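Ticket 984: Hot water runs out after a few minutes, Plirkis tank heater
Status: Closed
Opened: 27th October
Assigned to: Joar Åberg

Customer reports that the upstairs shower goes lukewarm after 5 minutes. The kitchen tap is fine. The heater is a Plirkis 50 gallon electric, installed in August by Wirar. No error light on the panel. The customer already turned the thermostat up one notch with no change.

Asked the customer to check the breaker and to run the tub tap on full hot with the shower off. Breaker was on. The tub stayed hot much longer than the shower did.

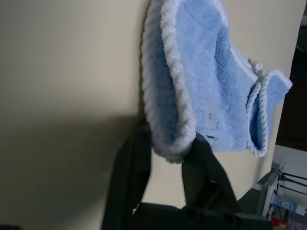
Reading time: 3 min

Update, Joar Åberg: If the tub stays hot and the shower does not, the tank is probably not the cause. Both elements tested good on the meter anyway. Lower thermostat matched the upper one. Put the setting back where it was before the customer changed it.

Pulled the shower handle and trim. The valve is a Kerekes pressure balance type. Limit stop was set low and the cartridge was stiff to turn by hand. Moved the stop two teeth toward hot and ran the shower again. Better at first, then it dropped off as before.

Shut off the water and swapped the cartridge for a new one from Lirari. Old one had scale on the hot side port. Flushed the lines before fitting the new part. Ran the shower for 15 minutes with no drop. Checked the outlet temperature after resetting the stop, within limits.

Part billed, labor under warranty. Customer confirmed by phone, OK to close.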